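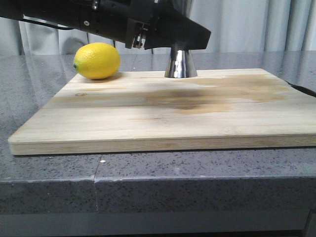 # Sharing a worktop with the arm: tips from the Clorside kitchen

The kitchen at Clorside does lunch for 190 people and a smaller tea. Since May part of the cold prep has been done by an arm, which everyone calls Paju after the name on the paperwork. It fetches, holds and puts back. People still do the knife work, the tasting and anything with a flame under it.

These tips started as a sheet inside the cupboard door and have been added to by both shifts. Most will do for any kitchen where a person and a machine use the same bit of counter, and several are just as good at home.

## Before the shift

- Wipe the worktop, then dry it with a second cloth. A polished stone top throws back a lot of light when there is a film of water on it, and Paju is slower to find things on a shiny surface.
- Put the board down first and everything else afterwards. If you move the board, move it before you press start.
- Lay lemons, limes and onions on their side with a hand's width round each one. In a heap they roll when the first is lifted.
- Stand tall things towards the back of the board and keep the front for hands.
- Look where the cables run. They should come off the back or the side, never across the front edge where an apron can catch.
- Draw the curtains if the sun is low.

Allow ten minutes for all this. It used to take three, and that was the first complaint when the arm came in. The time comes back later in the morning, mostly in the fetching.

## Lemons

We get through a lot of them, between the fish, the dressings and the water jugs.

Take them out of the fridge the night before. A lemon at room temperature gives more juice, and pressing it under your palm on the board for a few seconds helps again. Zest before you cut. If you only need a spoonful of juice, push a skewer in at the end, squeeze, and put the lemon back in the fridge in a covered tub.

For Paju, choose firm fruit of much the same size. Soft ones go to the stockpot or get squeezed by hand straight away. Take off any stickers too. They come away on the fingers and turn up in somebody's salad.

Squeezed halves are worth keeping until the end of the day. Dip one in coarse salt and use it on the wooden boards, but keep it off marble and other stone that acid can mark. Check with whoever fitted your worktop if you are not sure what it is.

## Wooden boards

Pale wood shows everything. A brownish patch in the middle of a board is usually no more than old juice or standing water, and it won't all come out. What you can do is stop it getting worse:

1. Scrape the board, then wash it in hot soapy water. No soaking.
2. Rinse both sides, even if you only used one.
3. Stand it on its long edge to dry, with air on both faces.
4. Once a month rub in food-safe mineral oil, leave it overnight and wipe off what hasn't gone in.

If a patch feels furry, rub it with fine sandpaper along the grain and oil it again. If a board has split, or rocks on the counter, take it out of use. A rocking board is a nuisance under a knife, and under an arm it's worse.

Keep raw meat and fish on their own boards. The arm doesn't know which is which and should never be asked to choose, so those boards live at the other end of the kitchen.

## Metal things

Polished steel looks lovely and is awkward to work with. It shows the whole room back at you, and fingerprints besides. Wash it, dry it while it's still warm from the water, and buff with a dry cotton cloth. A drop of white vinegar on the cloth lifts water marks. Rinse after.

When Paju is over a piece of steel, leave it alone until the arm has gone back to its rest position. Reaching in to straighten something is the habit that took longest to break. We have all done it. Press pause, wait for the light, then reach.
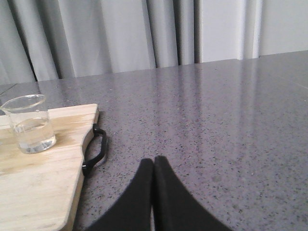
*Aisling Carroll*

I've run the morning prep here for Remmont for long enough to remember doing all of it by hand, so I'll say what has changed for the people as well as the worktop.

There's less walking. My old route between the cold store and the counter was 120 steps, there and back, and I did it all morning. My knees are better for the change. There's more looking, though. You keep half an eye on the arm even when it's behaving, and by the end of the first week we were tired in a different way. We now swap places every hour, and that has helped more than any setting on the machine.

There's also less chat at the counter. Two people used to stand there and now it's often one. I asked for the vegetable bench to be turned round to face the prep area, and it took until the end of summer to get it done. If you're planning something like this in your own place, ask about the furniture early.

Hours were the big worry. Ours stayed as they were. The time saved went into a proper hot pudding and a second check on the allergen labels, both of which we'd been asking for. I can't speak for other kitchens. The one at Bollero lost an early shift when they put theirs in, and the people there were told late. Get it in writing before the machine arrives.

## Where to put your glass

Everyone needs water within reach. The trouble is that a clear tumbler with some water in it is hard for a person to spot on a busy counter, and harder for a camera. On a board near the back edge it's also in line for a knock each time someone lifts the board.

- Glasses used for the work stay on the board until that job is done, then go straight to the sink.
- Your own drink goes on the shelf by the door, in something coloured.
- Never park a glass beside a board handle. Hands go there without looking.

## Handles and edges

A board with a loop handle is easier to carry, and you can hang it up. Set it down so the loop sits over the worktop with clear space beside it – sticking out over the floor, it gets caught by hips and trolleys. Wash round the place where the handle meets the wood with an old toothbrush. Crumbs and juice collect there.

Do the same along the seams in a stone counter. A wooden cocktail stick gets the dirt out without scratching.

## End of the day

- Send the arm to rest and switch it off at the wall, not only at the panel.
- Wipe the fingers with the cloth kept for them, tips closed first, then open.
- Wipe down the curtain side of the counter. It's the bit everyone misses.
- Write any stops in the book, with the time and what was on the board.

The book is up to 146 entries. Most say "lemon rolled".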